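July 2022

Slow start. The build server had fallen over again and I spent the first hour clearing old log folders off it before anything would compile. Once it was back I picked up where I left off with the wrist camera pipeline.

The problem is still the frame filter. We score every frame for sharpness before it goes to the pose tracker, and anything below the limit gets thrown out. On the Celten run we recorded 1,836 frames and the filter kept 1,378, which sounds healthy until you look at where the missing ones fall. They come in clumps, nearly all on the fast turns, so the tracker gets nothing at exactly the point where the arm is swinging hardest. Then it guesses, and the planner takes the guess as gospel.

I went through a batch by hand to see what the score was doing. Plain walls are a large part of it. A flat white surface has almost no edges, so the frame scores low whether it is blurred or not. I had been treating low score as meaning blur and that is wrong, or at least it is only half of it. A bright light strip against a dark ceiling pushes the score the other way and lets through frames that are smeared everywhere else.

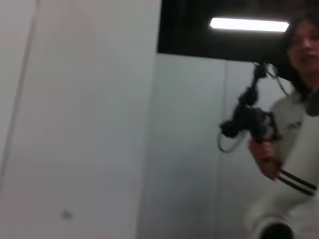
Keyvan Talebi thinks I should stop scoring whole frames altogether. His view, given over lunch and again by message afterwards, is that the tracker only cares about the patches where it has features, so the patches are what should be scored, and a frame with three good corners in it is worth more than a sharp picture of nothing. He also said the joint encoders already tell us how fast the wrist is turning and it is daft not to use that.

He is right about the encoders. I wrote a small change in the afternoon that reads wrist speed at the frame timestamp and passes it along as a weight. Frames on fast turns now go through with a low weight and the tracker can lean on the joint model in between. Took longer than it should have because the camera clock and the arm clock disagree. I put in a fixed offset for now and left a note in the code – it needs doing properly, the drift will catch us on any long recording.

Replayed the Celten log with the change. The jump on the second turn is gone. There is still a wobble near the end, where the view is nearly all wall, and I suspect the tracker is hanging on to one stale feature. Exposure might be part of it too. I tried lowering the feature age limit to 100 frames and it made no difference I could see, so I put it back.

Delwyn Cosgrove wants the replay tool to print dropped frames as a timeline instead of a single total. Fair request, probably half a day. Have told her after the patch scoring.

To do: patch scores, clock sync, ask Flynn which branch Trellia are building from. Also delete the old filter config, which two scripts still read.

Home by seven.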